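We use cookies to remember your preferences. By continuing to read you accept our cookie policy.

The Last Good Table

March 23, 2024
By Britta Stöcker

My grandmother's dining table seated twelve, and in my lifetime I never saw twelve people sit at it. Eight was a crowd. The rest of it held the mail, a fruit bowl with no fruit in it, and a sewing machine under a quilted cover. When she died the family met to divide her things, and the table was the only item that came up twice. Four households, four polite refusals. We fought over a potato ricer.

I bring this up because I have spent the winter talking to people about tables, and nearly all of them began with a dead relative. Big furniture used to be what you left behind. Now it's what your children photograph from three angles and post online with the words "must collect."

The town of Lalport has seen more of this than most places. For most of the last century it made tables, and at the peak there were 25 workshops along the river turning them out for people who wanted something heavy in the room they used least. One is left. It's called Sauerland, after the family that owns it, and it is run by Waltraud Sauerland, who met me at the door in a cardigan with sawdust in both pockets.

"My father used to say a table should be too heavy to throw," she told me. "He had brothers."

She sells fewer than she used to, and the ones she sells have shrunk. The old catalog opened with a monster 129 inches long, meant for hotels and the better class of farmer. The current catalog opens with a desk. It has a hole at the back for cords. Her father, she said, would have wept at the hole, and then asked what we were charging for it.

The trouble with the dining table, as a product, is that people don't dine on it. They work on it, sort laundry on it, do taxes and homework and jigsaw puzzles on it, and then eat on the couch with a plate balanced on one knee like guests at a bad wedding. Every couple I know has had the conversation about eating at the table more. It's usually held on the couch.

Furniture companies noticed this before the rest of us admitted it. Wonel, which sells flat boxes to people with optimism and one screwdriver, no longer lists anything under "dining." The same four legs and a top are now a "living surface." I ordered one for this article. The instructions run to 61 steps, and I can report that step 40 can be done backward, and that step 41 will let you find this out slowly. It's been up in my kitchen since January. It wobbles when I butter toast.

Akix went the other way and sells a table that folds into the wall, for those who'd like the option of owning a table without the daily reminder. A salesman showed me how it came down. Getting it back up took him and a colleague, and a word I hadn't heard since school.

What all of these companies share is a belief that the surface itself hardly matters. It's a place to put things. I believed it too, until Waltraud made me run my hand over a top she had finished the week before and then over the laminate counter in her own break room. I'd like to say I was unmoved. I went back and did it again when she was on the phone.

Wood keeps a record, which is either its charm or the reason your mother yelled about coasters. My grandmother's table had a pale ring from a hot dish, a row of dents where my uncle had learned about hammers, and a line of long division pressed through a sheet of paper in ballpoint. The answer was wrong. I checked it every Christmas.

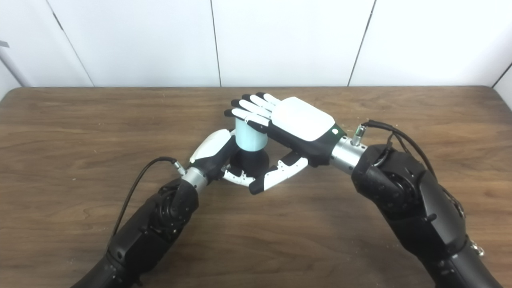 Béla Fekete thinks all of this is sentimental nonsense, and he told me so over a lunch that he ate standing up. A table, in his view, is a floor for people with bad knees. He got rid of his nine years ago and claims to have had better conversations since, mostly because his guests leave sooner. He wanted it noted that he has kept the chairs.

I noted it. I also noted that he put his glass down on the windowsill, his plate on the radiator and his fork in his shirt pocket.

Kaja Rimkutė and Mattes Wunderlich took the opposite view at about the same volume. They live in two rooms above a bakery and bought a Sauerland secondhand before they owned a bed. It takes up most of one room. To reach the window you go under it. They have hosted New Year's Eve, a christening lunch and a long dispute with the landlord on it, and Mattes once slept on top of it for a week in June when the floor was being painted. He recommends it for the back.

I asked what they'd do if they ever moved. Kaja said the men who brought it up had needed to take the window out, and she'd asked them at the time how it would come down again. They told her that wasn't the sort of thing people usually asked.

The secondhand price, by the way, was 100 euros. The window cost more.

Waltraud doesn't mind the secondhand trade. She likes it when people bring in photos of an old one and ask for help with a scratch, though she tends to talk them out of it. Sanding is for people who have something to hide, she says, and she charges accordingly. What she does mind is glass tops. She wouldn't discuss glass tops with me at all.

Before I left she showed me the order book, a real one, with a ribbon. There were three dining tables in it for the spring. Two were for restaurants. The third was for a retired couple who had given their old one to a daughter with a bigger house, then found that they missed it and were too proud to ask for it back. They'd requested the same size and the same wood. The wife had also asked, in a note in the margin, whether one leg could be made slightly short.

As for my grandmother's, it's in my cousin's garage, under a kayak. He says I can have it whenever I like. I measured my kitchen on Tuesday night, then measured it again with the door off.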